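Writing retreats: worth it for a slow starter?
Last updated 3 August 2019

marrowfat
I've more or less talked myself into a week at Hudano in January, the memoir course with Giuliana Guzmán, and now I'm dithering. I've got some 2000 words of a piece about my mum's shop and I've been fiddling with them for two years (yes, really!). Would a week among strangers shake it loose, or would I just sit in my room feeling shy and eating biscuits?

Tilda_R
Oh, do go! I did her course the winter before last and came home with pages and pages, most of it rubbish, but lovely warm rubbish I could work with. You read aloud on the second evening and everyone is terribly kind about it.

penny-plain
I'm going to be the grump, sorry. I found all that kindness a bit of a problem. I'd paid a lot of money and wanted somebody to tell me the middle sagged, and it was only when Cheng-en Lu went through it at the Workov day school that I heard it. A day school costs far less, too, and you sleep in your own bed.

Tilda_R
Fair enough, Penny, though I'd have cried if anyone had said that to me on day two. I think it depends how thick your skin is!

marrowfat
Very thin, I'm afraid. But I do see what Penny means about the money. Could I do the day school first and then decide?

penny-plain
You could, and I'd take the shop piece just as it is. Please don't tidy it beforehand. 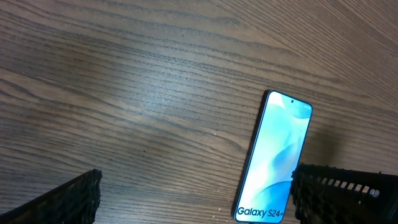

And leave time for a walk at lunch, as the afternoons do go on a bit and the room gets stuffy. I'd still save up for Hudano if your heart's set on it, mind you.

Recent threads
Palex notebooks: does the ink show through?
Cattaneo short memoir prize, who's entering?
Writing about family who are still speaking to you

Contact the moderators | Back to top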